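Enley Guest Services Corpus: README

Contents
Text records from the front desk, valet stand and housekeeping office of the Bridwood, a resort hotel with 190 rooms. The corpus holds 1207 records in one table, tickets.csv. Each row is one guest request and the reply staff gave to it.

Fields
record_id: integer, unique
dept: desk, valet, housekeeping, dining
request: free text, as typed by staff
reply: free text, may be empty
minutes_open: integer, from first entry to close
room_type: code, see rooms.csv

Collection
Records were exported from the Driketti ticket system in January. Tickets opened and closed in the same minute were dropped, as were test tickets entered during staff training. Room numbers were replaced with room type codes. Guest names, phone numbers and license plates were removed by script, and Idalina Coelho then read a sample of 200 rows by hand. The script missed names written in lowercase in seven rows; these were fixed and the script was rerun on the full table.

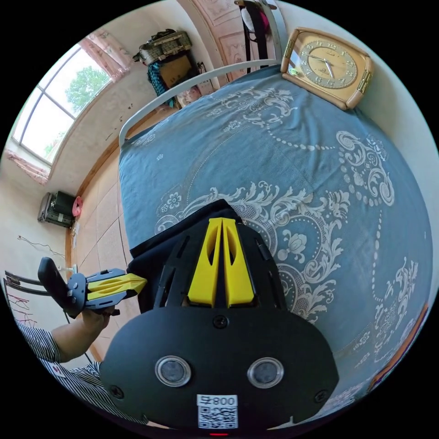

Fig. 1. Gripper, unit label 008.

Known limits
Valet requests are over-represented on Saturday, when the ballroom is in use and cars are logged one by one. Dining has few rows – most restaurant requests go through Salgado, a separate booking tool that is not covered. Spelling was left as entered. Times are local and rounded down to the minute. A ticket left open overnight keeps its full count in minutes_open, so the median is a safer summary than the mean.

Loading
Files are UTF-8 with comma separators and a header row. Free text fields are quoted. Empty replies are empty strings, so turn off automatic null conversion if your reader does it by default.

Changes
1.1: lowercase names removed, room type codes merged for the two garden wings
1.0: first release

Contact
Send corrections to Idalina Coelho at Enley with the record_id and the field name.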